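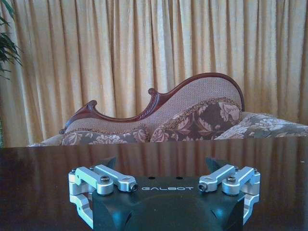

3. Setting up the first sort

The Plendale cataloguing program will ask for your total number of items on its opening screen, and it will ask before you've had any chance to find out. Type in anything. The number is used to draw a progress bar and, as far as I can tell, for nothing else. What matters more at this stage is where you're going to put the paper. A dark, highly polished wooden table like the one in the photo gives you a good broad surface and makes white letter paper easy to see, but a gloss finish throws lamplight straight back at you, and pencil dates on old carbon copies are faint enough already. Lay down a plain cotton sheet, or buffered card if you have it. The sorting mat sold with the Wustedton starter kit does the same job as the sheet and costs a good deal more.

This section covers comics, story scripts, letters and pay records belonging to one writer. If you have several writers mixed together, separate them first. Plendale says it can do that for you by matching names. It can't, at least not for anybody who wrote under more than one.

Before you start, have ready:

Soft pencils (2B) and a sharpener
Acid-free folders, letter size and legal size
Unbuffered tissue for photographs
A notebook, paper, bound
The printed key list from section 2

3.1 The first pass

1. Open one box at a time. Write the box number in the notebook before you lift anything out.

2. Leave bundles as they are. Whoever tied them up may have had a reason, and if you untie them you've lost any chance of working it out.

3. Sort into four piles: published comics, typescripts, correspondence, money. Don't make a fifth pile called Miscellaneous. It will become the largest.

4. Give each item a pencil number on the back, lower right corner. Don't number the comics themselves – number the sleeve.

5. Enter the numbers in the notebook first and in Plendale second.

Note: The makers describe step 5 as "duplicate effort". I lost 158 entries to an October update that was supposed to fix the date field, and the notebook is the only reason this guide got written. Keep the notebook.

Caution: Don't remove rusted staples at this stage. You'll want to. Old comic covers tear at the staple line and no setting on any program will fix it.

3.2 Entering comics

6. In the left-hand menu choose New, then Serial. Choosing New, then Book will also work and will look fine until you try to list issues in order.

7. Type the series title as it's printed inside, in the small type at the foot of the first page. Cover titles wander. Bunetum is the series I tested this on, and its cover lettering changed often enough that the program filed a single run under three titles.

8. Enter issue number, then cover date. Cover dates aren't the dates the comics went on sale, and they're certainly not the dates the stories were written. Plendale has only one date field and calls it Date. Put the cover date there and everything else in Notes.

9. Leave the Writer field blank unless you have evidence. See 3.3.

10. Save after each issue. Autosave is on by default, or says it is.

3.3 Who wrote it?

Most of the comics you'll handle carry no writer's credit. Families, dealers and fan lists have filled the gap with varying amounts of care, and the online index that Plendale links to is assembled largely from those lists. When you press Suggest Writer, you're being handed somebody's guess with a tick beside it.

11. Switch off Suggest Writer (Settings, Entries, Suggestions).

12. For each story, write down what kind of evidence you hold, using one of these codes:

A – a payment record naming the story
B – a script or carbon that matches the printed text
C – a letter in which the writer mentions it
D – somebody said so later

13. Enter the code at the start of the Notes field, followed by the item number of the evidence.

14. If all you have is D, leave Writer blank and name the person who said so.

I should be fair about C. Letters are useful, but writers misremember, and now and then they claim things. The collection I worked through had 222 letters in it and in two of them the same story is described as finished, several months apart. Cúc Tạ, who checked my entries, thinks the second was a rewrite. She may be right. It's still coded C.

Note on totals: sooner or later you'll be asked how many stories your writer produced. There will be a figure going around already, with a plus sign after it. Before you repeat a number such as 1,000, find out whether it counts stories, issues, reprints or single pages. The Count button in Plendale adds reprints to originals without telling you. Export to a spreadsheet and filter it yourself.

3.4 Breaks and clearing up

15. Stop after 70 items or two hours, whichever comes first. Mistakes in the numbering nearly always date from the end of a long sitting.

16. Put open folders back in their box before you bring out food or drink. A screw-top bottle is better than a mug, but it still doesn't belong on the same table as the letters.

17. Check the surface and the carpet for stray slips before you vacuum. Pay stubs in particular are small and crumple easily, and at a glance they look like rubbish.

18. Write the last number used in the notebook, and initial it.
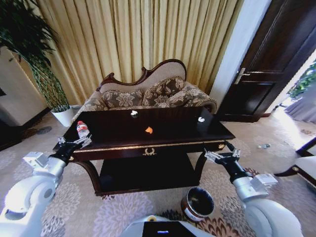 3.5 Pseudonyms and house names

19. Open Names and create one record for the writer under the legal name, if you know it.

20. Add each pen name as Linked, never as Merged. Merging can't be reversed, whatever the help page says about Undo.

21. For house names, the ones a publisher used for whoever happened to be on the job, tick Shared. The name Wan, for instance, turns up on text pages in issues where my writer has no pay record at all. I've linked those as Shared with no writer attached, and I'd want to see a cheque stub before changing it.

22. Run the Names report and read it line by line against your key list. The green "No conflicts" message means only that no two records are spelled the same.

3.6 If something goes wrong

Numbers skip or repeat: Compare with the notebook. Correct the program to match the notebook, and leave the pencil marks alone.

Series appears twice: Look for a trailing space in the title. Plendale treats it as a different series.

Dates change to January 1: You entered a month without a day. Retype the month in Notes and clear the Date field. An empty field is better than a wrong one that sorts nicely.

Scans are covered in section 4. Don't start them until every box has been through the first pass.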